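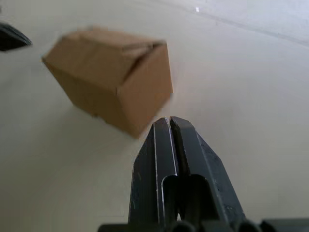
Carton over the table, wrist camera view.

Robot Software Engineer, Two-Arm Handling (control and perception)

Humaslow, Hokania office
Full time, on site at least four days a week
Reports to Ivars Kļaviņa, software lead
15 shares | 2 comments

Humaslow writes the software that lets two robot arms pick up, hold and move cardboard boxes together. We do not build the arms. We write what runs on top of them: the controllers, the camera pipeline, the planner, and the tools we use to find out why a run went wrong. We are hiring one engineer to work across the first two, with a start date in April or soon after.

Most of our current work goes into a package called Morkik. It takes in wrist and head camera streams plus joint states, and it sends position targets to both arms at a fixed rate. A learned policy proposes short chunks of motion. A conventional layer underneath checks those chunks, smooths them and keeps the two arms in agreement with each other. The policy has its own team of three. You would own a large part of the layer underneath.

What you would work on

Coordination between the arms. When two grippers hold the same carton, a small timing error between them turns into a squeeze or a twist. Cardboard forgives some of this and then buckles. We have a working synchronization scheme, but it was written for slower motions than the ones we now want to run. Your first project would be to rewrite it, with tests.

Wrist camera data during fast motion. Our box pose estimator was trained mostly on sharp images. Once the arms speed up, the wrist views smear and the estimate jumps from one image to the next. The current filter hides the jumps by adding lag, and the controller then has to live with the lag. We want an estimator that reports its own uncertainty in a form the controller can use. There is more than one reasonable way to go about it and we have not picked one.

Time alignment. Cameras and joint encoders are stamped by different clocks. We correct for the offset at startup and assume it stays put for the rest of the session. It does not always stay put. We need someone who finds this kind of problem interesting, as it will come back.

Replay tooling. Each run is logged and can be played back through the full stack without the arms. The replay tool is called Sun. It is useful and badly documented. Whoever takes this job will be one of its heaviest users and should expect to fix things in it.
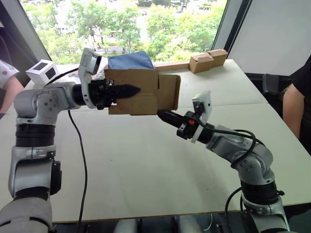
Handling one carton between two grippers is the base case, and we consider it mostly solved at low speed. The next cases are harder: cartons with open ends, cartons with something soft resting on them, flaps that bend when touched, and regrasping partway through a motion. A rigid-body model of the carton gets you only so far with any of these. We would like you to have opinions on how much model is worth having and where to stop.

How the team works

There are 11 of us at Hokania. Everyone on the software side spends time at the table running their own code. There is no separate test group to hand it to. Code goes through review by one other person, then through replay on a set of 2000 logged runs, then onto the arms. If the replay set gets worse and you think the change is still right, you write down why and bring it to Ivars.

The stack is C++ for anything inside the control loop and Python for everything else. We use Linux with a real-time kernel on the control machine. Training happens on a separate server and you will rarely need to touch it. We keep a simulator, but we trust it only for reach and collision checks. Contact with cardboard is not modeled well enough to tune against.

Meetings are few. There is a short one at 9:30 in the morning to divide up time at the table, and a longer one every second week where somebody shows a failure and the group works through the log.

What we are looking for

You should be comfortable writing C++ that has to finish on time, every cycle, and you should know how to measure whether it does. You should have brought up or maintained control software on a real arm, mobile base, gantry or similar machine. We do not mind which. University projects count if the hardware ran for longer than a demo.

You should understand rigid transforms, camera calibration and basic state estimation well enough to debug somebody else's version. Mixed-up coordinate conventions still cost us hours every month.

Experience with impedance or admittance control would help a great deal. So would any work with two-arm systems, or with learned policies running on hardware. We do not expect all of it. If you come from machine tools, camera stabilization or audio software and the timing part sounds familiar, please apply.

A degree is not required. Written English is, as our design notes and reviews are all in English.

What the job is not

We are not looking for someone to train large models. We are also not looking for a manager. The role has no direct reports now, and we do not plan to add any in the first year. There is little travel, one or two customer visits a year at most.

Terms

Permanent contract with a three-month trial period. 23 days of paid leave plus public holidays. Salary depends on experience, and we tell you the range on the first call, before you spend any time on our exercise. We can help with relocation paperwork. We cannot offer a fully remote arrangement for this role, but one day a week from home is normal and most people use it for log analysis.

How to apply

Send a resume and a short note to Ivars Kļaviņa through the contact form on the Humaslow jobs page. In the note, describe one bug you found on physical hardware: what you saw first, what you thought it was, and what it was in the end. Half a page is enough. We read these closely and give them more weight than the resume. Please do not send a general cover letter.

The process after that is a call of 30 minutes, then a take-home exercise using a logged run and a copy of Sun, then a day on site. The exercise is paid. On the day you will work through a problem at the table with two of us, and you are welcome to bring your own keyboard. We reply to every application, including the ones we turn down.

Code samples are optional. If you send one, tell us which parts are yours.

Last updated: April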